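Dellow "blind" bags: do the odds add up?

Mererid Parry

Dellow has put its autumn range into sealed bags again, and the packs have gone up by 50 cents. The leaflet promises "a fair chance at every character." I asked the company what a fair chance is and got a link back to the leaflet.

A few readers wrote in August to say they keep pulling the same figures. I believe them, though a run of duplicates proves very little by itself. What bothers me is the numbered card. Mine reads 3051, and the shop on Prurkgate told me the numbers show how scarce a piece is. The Ivitz price guide says they are batch numbers. Both can't be right, and I have yet to see either claim backed up by anything.

Meanwhile, sellers are asking $65 for pieces they call rare on the strength of that card. Maybe they are. I wouldn't pay it.

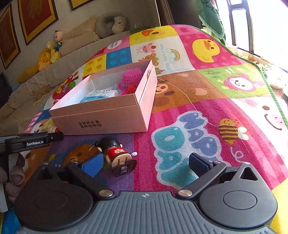 Wind-up figure with key and keyring loop, next to an open pink box.

Older wind-ups at least let you see what you were buying. If anyone at the Prydderch swap table has a Dellow case sheet with printed odds on it, please bring it along. A photocopy is fine.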